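Häufige Fragen zu unserer Tausch- und Sortierkiste

Was ist die Kiste überhaupt?
Eine stabile graue Kiste, in der bei uns im Cultberg alles landet, was gerade keinen festen Platz hat: Spielobst, Becher, Kleinkram aller Art. Wer etwas davon brauchen kann, nimmt es mit – wirklich, einfach mitnehmen!

Was darf hinein?
Alles, was sauber und heil ist und in eine Hand passt. Besonders freuen wir uns über Sachen für die Spielküche, da ist der Andrang riesig. Glas und Batterien bitte nicht.

Muss ich etwas mitbringen, wenn ich etwas nehme?
Nein. Viele tun es trotzdem, und so bleibt die Mischung herrlich bunt.

Wie oft wird sortiert?
Alle 9 Tage. Phúc Sầm kippt dann den ganzen Inhalt aus, wischt den Boden der Kiste und legt die Sachen locker zurück, damit man auch die unteren wiederfindet. Im Oktober haben wir zum ersten Mal Buch geführt und kamen auf 395 getauschte Teile. Was für ein Monat!

Warum kauft ihr keine neue Kiste?
Weil die alte wunderbar hält! Kratzer am Boden stören keinen Becher.
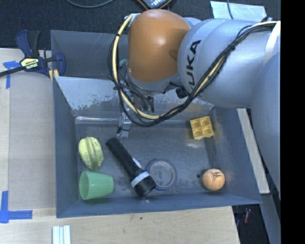 Trinkbecher aus Kunststoff sind übrigens immer willkommen, auch einzeln. Die durchsichtigen gehen bei den Kindern am schnellsten weg, damit wird gemischt, gerührt und Saft verkauft, bis es Abendessen gibt.

Darf auch echtes Obst hinein?
Lieber nicht. Dafür steht die Schale am Eingang bereit.

Ich suche etwas Bestimmtes. An wen wende ich mich?
An Valentin Oberholzer, nachmittags ab 15 Uhr. Er führt die Wunschliste und freut sich über jeden Eintrag.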